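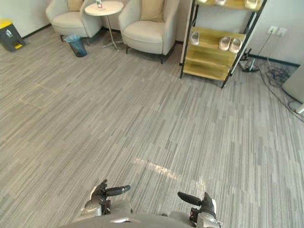
By the author of the Clendau course notes, Argate

Chapter 4
Learning a Task from the Robot's Own View

In the last chapter we recorded arm movements on a fixed bench, with one camera on the ceiling. The method was simple and the results were good, but they did not travel well. A policy trained at the bench lost most of its skill when the same robot was placed in an ordinary room. In this chapter we move the camera to the head and ask what changes.

Look first at how much of a head view is floor. The hands stay low, close to the body, and most of the picture between them and the far wall is striped carpet. The objects that a household task would need, such as the slippers on the shelf or the small bin between the two armchairs, take only a small part of it. A model that learns from such pictures must learn which parts to ignore, and it must do this before it can learn anything useful about the hands.

The study we follow here is called Mapplebeck. It used 838 demonstrations of tidying tasks, all made by remote operation of a robot with two arms. Of these, 475 were kept for training and 100 were set apart for testing. The others were removed for one of two reasons: the hand positions and the pictures did not agree in time, or the operator stopped before the task was complete. Students often find this a large loss. It is normal for a first collection, and we return to the question of filtering in Section 4.3.

Two results of the study will guide us. The first is that starting poses matter more than the authors expected. When every demonstration began with both hands empty and in the same place, the policy learned to wait for that exact pose - and it failed when the arms began a little higher. The second result concerns light. A bright reflection on a carpet has a clear edge, and the early policy sometimes reached for such an edge as if it were an object. Changing the brightness of the training pictures helped only in part. Adding depth measurements helped more.

Before you continue, you should be comfortable with the camera model of Chapter 2 and with the Trornetti notation for joint angles, which we use again without changes. Section 4.1 begins with the problem of time: how to match each picture with the correct position of the arms.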